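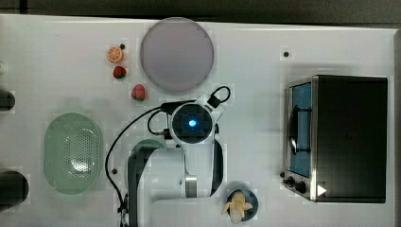 Finished reading the Salian sleep and memory paper last night. A few notes, because the headlines got a lot of it wrong.

They had 263 people watch a short film of a staged car accident. Half slept normally afterward. The other half were kept up until 6 in the morning.

A week later everyone wrote down what they remembered. The group that stayed up remembered fewer details, which you would expect. They were also more willing to accept details that were never in the film.

The false details came from a written summary handed out the next day. It said the driver had a passenger. He was alone.

Hala Qaisi, who ran the follow-up in Perkberg, asked people how sure they were. Those who got the passenger wrong were about as sure as those who got it right.

What the paper does not show: that you can erase a memory by keeping someone awake. Two news sites said this. It isn't in there.

It also doesn't say much about real accidents. A film in a lab is mild — no one was hurt and everyone knew it.

A larger study is planned at Pirstead with 649 people and a six-month follow-up. I'd wait for that one before changing how witnesses are interviewed.

Methods section starts on page 4 if you want to check me.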